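Birkeo Demonstration Recorder
Skaretti Equipment / Learning and data / Recorders

Product page revised January 2020
Availability: to order
Price: on request. We do not put the price here because it depends on how many cameras you ask for, and most people ask for too many.

Overview

The Birkeo is a recorder for robot demonstrations. It takes the video from a wrist camera and a head camera, takes the joint positions and gripper commands from the arm, puts them all on one clock and writes them to disk as episodes. You steer the robot through a job, press the pedal at the start, press it at the end, and you have one more example for your learning system to chew on.

We sell it and we think it is good at that. We also think a good many people who buy a recorder have been told that examples are the hard part and that once there are enough of them the robot will sort itself out. We have not seen that happen. What we have seen is a shelf of drives full of episodes in which half the grasps miss, the labels say "success" all the way down, and the person who did the recording has moved on to another job. The Birkeo will record that kind of data as faithfully as the other kind.

So read the parts about what it does not do before you read the specifications.

What it records

Each episode holds the camera streams, joint positions, gripper opening, the operator's commands, and a text note. The commands and the measured positions are kept apart. That sounds like a small thing, but on some older recorders only one of the two was saved, and people trained on it for months before they noticed that the arm had been lagging behind the hand the whole time.

The wrist stream deserves a word, as it is the one most buyers overrate. It shows you the fingers and whatever is close to them, and for the last bit of a grasp there is no better place to look from. While the arm is traveling you mostly get smear. Buyers see a crisp sample clip from the end of a reach and assume the whole episode looks like it.

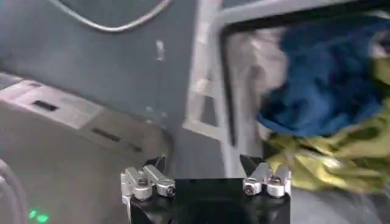
Laundry is a fair test of this. Cloth has no fixed shape, so a blurred shirt and a blurred towel can look much alike, and a learning system will happily find some other clue to lean on, such as the color. If all your examples of a full load have something blue on top, do not be surprised when a white load gets ignored. The Birkeo has a setting that marks blurred stretches in the timeline. It marks them and leaves them in. We asked for it that way, after a trial version threw them out and left jumps in the arm motion that were worse than the blur.

You can shorten the exposure if your room is bright enough. Most rooms are less bright than their owners believe.

What it does not do

It does not tell you whether a demonstration was any good. There is a button for "keep" and a button for "discard", and an operator near the end of a shift will press "keep". Plan to have a second person look through the episodes, and plan for it to be dull.

It does not label anything on its own. The brochure that came with the first version used the words "automatic annotation". That meant the date, the robot and the task name were filled in for you. We have taken the phrase off this page and would like to see it taken off the brochure too.

It does not make your robot better at dryers. It gives you material that might, if the rest of your work is sound.

It does not stop the arm. Your emergency stop is a separate circuit and should stay one. If a dealer tells you the foot pedal can do both, buy from another dealer.

How many episodes do you need?

We get this question more than any other and we have stopped giving a cheerful answer. The drive supplied with the standard kit holds 1000 short episodes with two cameras. People take that number as a target. It is the size of the drive and says nothing about your task.

Our own habit is to stop at 500, train something rough, and watch it fail. The failures usually point at whatever was never varied: the door always started open, the basket always stood on the same side, the lights were never off. Recording the next batch without knowing this is a waste of an operator. Better to fix the starting conditions and then carry on. The Birkeo lets you write a start list, which puts the next setup on the operator's screen before each episode (door shut, basket moved, lights off at the far end, and so on). Few customers use it. It slows them down, and the daily count goes on a chart somewhere.

If your supplier, your investor or your own manager wants to be shown an episode count, ask them which episodes. We have looked through sets where the same shirt was picked from the same spot over and over. It was a big number and there was very little in it.

The room

Cameras see the whole room, including the parts you have stopped noticing. Lamps overhead, shelving along the walls, other arms and stands in the distance all end up in your data as soon as the wrist turns away from the bench. That matters in two ways. Bright light from a window or a far door will pull the exposure about, and things in the background that never move can become landmarks for a system that is supposed to be looking at the job. We have heard people say that their policy was "robust" when it had only ever been run in the room it was recorded in.

Vlček, whose mounts we also carry, take the opposite view and say so in their own catalog. They would like every recording booth to have plain walls and fixed lamps. We find that clean booths give clean data and robots that are lost outside the booth. Neither of us can prove it to the other's satisfaction. We put the question to customers on our mailing list.
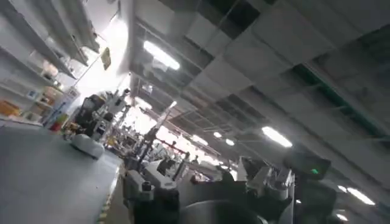 Loritz wrote back that we were both wrong, and that the fuss over backgrounds was a way to avoid talking about operators. Two people steering the same arm through the same job will do it so differently, they said, that the data looks like it came from two machines: one goes in fast and corrects, the other creeps. They had spent a whole season changing the lamps and then got more out of one afternoon spent agreeing on how to approach a door. They added that our page was "too polite about the pedal", which they find stiff.

We have passed on the remark about the pedal. On operators we think they have a point, although one afternoon sounds short to us. The Birkeo now stores an operator code with each episode, so at least you can split the set and see. The code is a number. Do not use names, and tell your operators that it is there.

Doors, handles and other things that push back

Soft objects get all the attention in laundry work, but doors are where we see most recordings go wrong. A round door on a hinge moves in one arc and no other. The arm has to follow, and if the operator pulls straight, the fingers slide along the rim or the wrist takes a load it should not. On video both attempts can look like a door opening. Without a force signal, your learning system has no way to tell the calm one from the one that was about to end in a bent finger.

The standard kit has no force input. The extended kit does. We would sell more standard kits if we kept quiet about this. If your task includes a door, a drawer or a latch, pay for the extended kit or borrow a force sensor from somewhere and wire it to the spare input. Please do not buy the standard kit and write to us in May.

Chrome and glass are a second nuisance. They reflect the lamps and the room, and the reflections move with the door. Depth cameras can do poorly on such surfaces, so check the depth stream before you record a whole set against it.

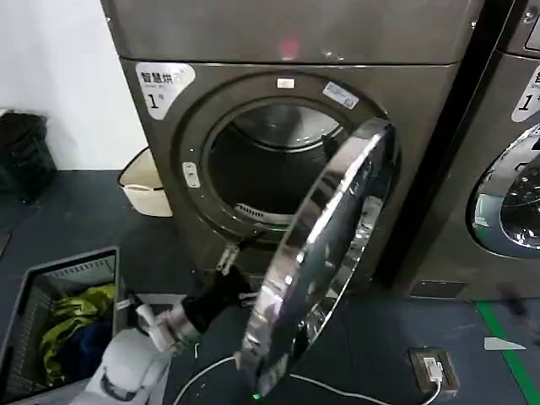
Dryer door task, head view: gripper on the rim, door open, basket at left.

Kits

Standard kit: recorder, foot pedal, operator screen, one wrist camera, one head camera, drive, cables.

Extended kit: as above, with force input, a second wrist camera and a larger drive.

Bare recorder: the box and its power supply. For people who already have cameras and know why they chose them.

Specifications

Camera inputs: 9 on the back panel. We have never seen a good reason to fill them all.
Clock: one for all streams. Check it after installation with the blinking lamp test in the manual, and again whenever a cable is changed.
Episode notes: 80 characters. Too short, in our view. Write "slipped, retried" and move on.
Export: open format, documented, readable without our software.
Network: wired. A wireless option exists, and we do not stock it.
Mounting: fits Vlček rails; other rails need the adapter plate.

Known faults

The pedal is stiff (see above). It loosens with use, then squeaks.

The episode browser gets slow when the drive is nearly full. Move finished sets off the drive sooner than you want to.

If the head camera is unplugged during an episode, the recorder carries on and marks the stream as missing, but the warning on the screen is small and gray. We have asked for a large red one.

Discarded episodes are kept in a hidden folder until you clear it. We consider this a feature. A failed grasp is worth keeping if it is labeled as one, and some of the more useful sets we have looked at were one part failures.

Trial

We lend the standard kit to anyone who has a robot, a task and a person to run it. You pay the shipping both ways. Bring us a set at the end and we will go through it with you and say what we think of it, including when we think you should stop recording and change the task. A fair number of borrowers send the kit back and do not buy. Some of them found out that their problem was the gripper.

To ask for a trial, write to the Skaretti equipment desk with the make of your arm, the task in one sentence, and whether there is a door in it.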